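Movies & TV > Sci-Fi Talk > Which show had the most believable "near future"?

37 replies

quietorbit
I just finished my second watch of Stalport and I need to talk to somebody, because my wife has asked me to stop. I know people were cold on the last season, but the small stuff in that show is so good. The apartment doors that argue with you about packages! The bus that waits if it thinks you're running for it! I'd put it above anything else for feeling like a place my kids might live in.

So what's yours? Movies count too.

marlow_b
Nelham, easily. Stalport looks great but half the gadgets are there so somebody can make a joke. Nelham has a whole episode about a guy trying to cancel a subscription to his own thermostat and I had to go lie down.

quietorbit
The thermostat one is great, I'll give you that. But Nelham gets the clothes so wrong. Why is everyone in a poncho?

Dishpan
Ponchos are coming back, wait and see.

My vote is the first Bullik movie, the cheap one, before they had money. It was shot in a regular office park and you can tell, and I think that's why it holds up. The future is mostly going to be office parks. The kitchen stuff is what sold me – nothing flies, nothing talks, the machines just get on with lunch.

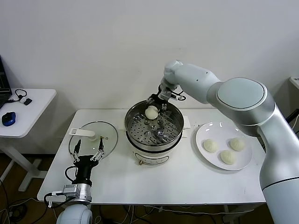 Re: Which show had the most believable "near future"?

tenpenny_346
Hard disagree on Bullik. I tried it again in June and turned it off after the courtroom part. The trial is decided by a computer in 2 minutes and no one in the room even raises an eyebrow? People would be yelling. People yell about parking tickets.

Dishpan
That's kind of the point of the scene though, they're all used to it by then. Watch the mother in the back row.

tenpenny_346
I watched the mother. She's texting.

Dishpan
Yes!!

marlow_b
OK now I want to see it again, thanks a lot.

Jae-hoon Noh
Has anyone here read the book Stalport came from? Romaniuk wrote it as one long novel and my copy runs to 1,536 pages, so bring a snack. The bus is in there but it's much creepier, it knows who you're going to meet. I get why the show made it friendly, but I was a little let down. The book also has no doors that talk. I went looking for them the whole way through.

quietorbit
No talking doors?? That's the best part. I'm not reading that many pages for one creepy bus, sorry.

marlow_b
I read maybe a third of it on a beach. Good third. I'd still say the show is the rare case where they improved it, the book spends forever on water rights.

Jae-hoon Noh
The water rights chapters are the ones I liked :) They feel closer to now than anything with a screen in it. But yes, skip them if you're on a beach.

tenpenny_346
Is the show still streaming anywhere or do I need to dig out the disc player?

quietorbit
I have the discs. The first season is on sale pretty often, check Tuesday, that's when my usual store changes its prices. Get the set with the commentary if you can, they spend most of one episode arguing about what the doors should sound like.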